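Thread on lighting a dining table, mostly measurements. I've spent March redoing the fixtures in the eating area of our rental unit in Dastatton and kept notes as I went.

Starting point: one pendant, clear glass shade, bare filament-style LED. Meter on the tabletop at the center of the table read 263 lux. That number is fine for eating. The room was still unpleasant to sit in.

The trouble with clear shades is that a tabletop reading tells you how much light lands on the table and says nothing about the source in your line of sight. A small bright filament at eye level will bother people at nearly any output.

Test for this: sit in every chair and look at the face of the person across from you. If you can see the lamp itself without raising your eyes, the pendant is too low, too high, or has the wrong shade. Stand up and repeat. Most people only check from one chair.

Swapped in a Lokberg pendant, opaque metal shade, white inside, lamp fully recessed. New reading at the same point, 258 lux. Five lux apart, well inside what my meter drifts between sessions, so treat the two as equal. The complaint about glare went away.

The meter is a Flendbridge handheld. I let it settle for a minute, take 2 readings per point and write down the lower. My shirt is gray when I do this, since a white shirt next to the sensor will push the number up.

Second variable is the table. A gloss top acts as a weak mirror and shows you the lamp a second time, from below, where no shade can block it. Matte scatters the same light and the hot spot spreads out into a soft gradient.

Color matters less than finish here. A dark gloss top is often worse than a pale matte one, because the reflection has less background brightness to compete with.

Matte top, blue plate:
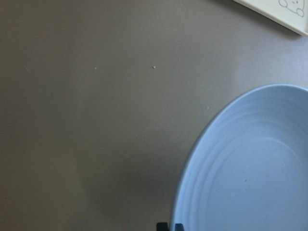
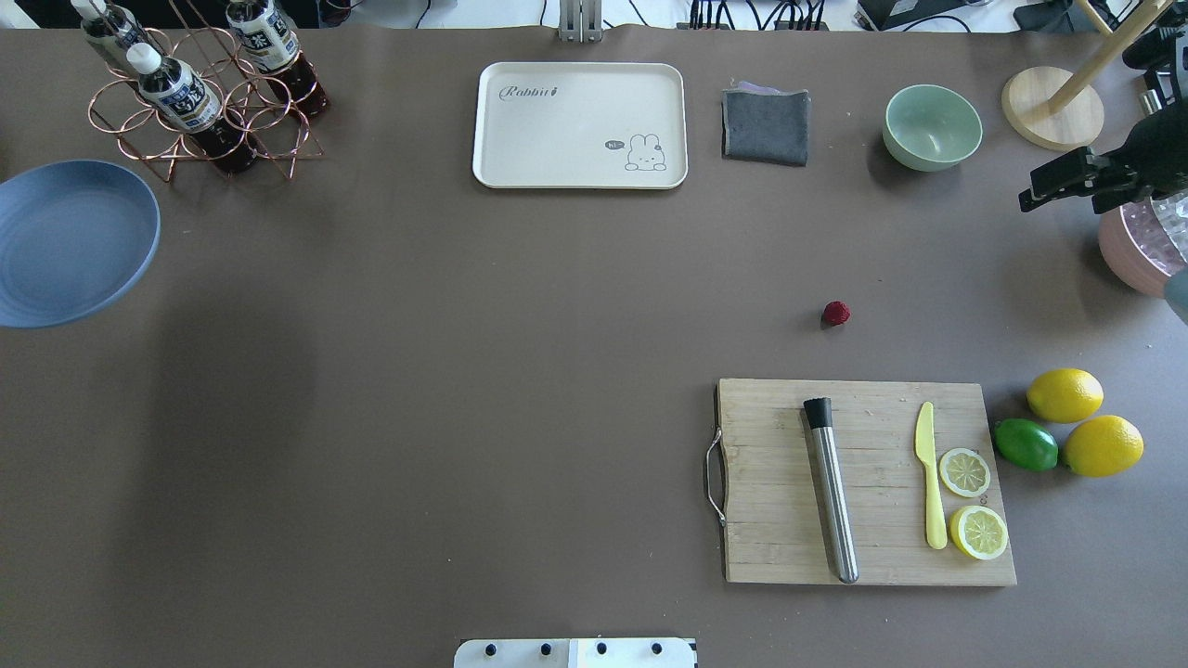
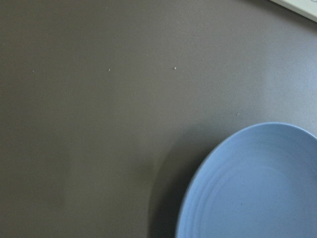 Third variable is mounting height. Illuminance from a small source falls with the square of the distance. Go from 24 inches above the table to 30 and the center reading drops by 36 percent. A shade complicates this, but the direction holds.

So decide the height first and the lamp second. I see it done the other way constantly: someone buys the lamp, finds it too bright, raises the pendant until it's comfortable, and now the filament is in everybody's eyes.

Dimmers. If the label on the lamp doesn't say dimmable, it isn't. If it does say dimmable, it may still flicker or drop out near the bottom of the range. Set the low-end trim on the dimmer after the lamp is in, and redo it if you change lamps.

Estíbaliz Ibarra asked under my last thread whether to put the pendant on the same switch as the ceiling light. I wouldn't. You lose the ability to balance the two, and balance is most of what people mean when they say a room feels right.

My rule for balance: the wall behind the seated person should get some light of its own. A bright table in a dark room makes faces hard to read. I bounced a Wei wall fixture off the ceiling to fix ours. Cheap part, ugly box, good diffuser.

Color temperature: 2700 K in both fixtures. Mixing 2700 and 3000 in one small room is visible to most people even when they can't say what's wrong. Buy all lamps for a room from one batch if you can.

Color rendering: look for the R9 value as well as the headline CRI. R9 covers saturated red. A lamp can have a CRI of 80 and an R9 near zero, and tomatoes under it look tired.

Lifetime claims are for the LED under test conditions. In an enclosed shade the driver runs hotter and tends to go first. I write the install month on the base in marker and plan to measure again at 1,000 hours.

Shadows: one source gives one hard shadow per object. Two sources give two softer ones that overlap. For meals either works. For homework or sewing at the same table I prefer the second source off to the side of the non-writing hand.

Someone will ask about candles. The flame sits low and in view, so the glare problem comes back, at an output too small to bother most people. Keep them below eye level and away from the sleeve path.

Still open: whether a linen shade would beat the metal one. It would light the walls directly and I could drop the wall fixture. Costs me some center output — maybe enough to need a bigger lamp. I have a linen shade coming and will post the readings under this one.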